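Talport Home & Kitchen Fair, 19 Dec 2023

I went to Talport expecting to be sold things, and I was. The fair takes up two halls by the harbor, and the first is nearly all mattresses. If you came for kitchens, as I did, you walk past every one of them to get to the second hall, and I doubt that's an accident.

The Storalmont stand was the biggest and the least useful. They kept saying their cabinets are "built for the way families live now," but when I asked what the hinges were rated for I got a brochure. The brochure didn't say either. The drawers did close softly. So do mine, and mine came with the house.

Costa had worktops, and a man with a lemon showing that the stone doesn't stain. He wiped the juice off after almost two minutes. I leave lemon juice on my counter overnight, so I asked if he had a piece that had been left that long. He didn't.

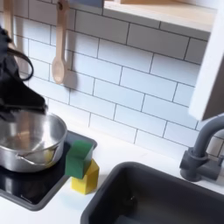 *Steel pot on a black stovetop*

I spent longer on cookware and stovetops than I meant to. Flat black glass is everywhere this year, and so is plain shiny steel for the pots. It looks good under hall lights. I've owned both, and what I remember is the wiping. Thin metal handles are back too -- fine on a small pot, less fine on a full one, and every pot at a fair is empty.

Prices were "show prices." I had looked up four of them in July, and two were the same then.

The coffee was bad and the coat check line was long. Parking is free for the first four hours, which is plenty. Would I go again? Maybe, if I needed a sink. The sink people at the back of the second hall answered every question I had, and one of them told me not to buy the expensive one.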